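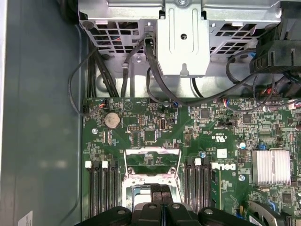 Plarura's open day cost me two trains and a damp walk, and the leaflet had promised "a second life for 68 computers a week". I'd have liked to see more of that second life. The tour went straight to the repair room, where a desktop lay open with its round silver battery still in the board and black cables looped over the top. Fiona Geddes, who led us round, said tidy cabling helps the air move. Fine, but I wouldn't call those loops tidy.

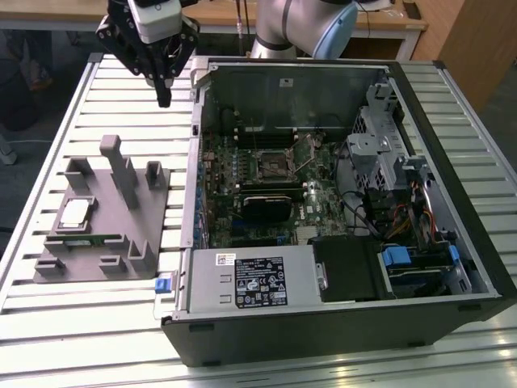

Repairs and resale

The Dell on the slatted metal table had four memory slots and nothing in any of them. The processor socket was empty too. I asked what parts would cost and was told "it depends". Finished machines start at £121, and I couldn't get a straight answer on the guarantee. Kenneth MacBrayne thought it good value. He hadn't bought one either. Tea was free and the next open day is in December.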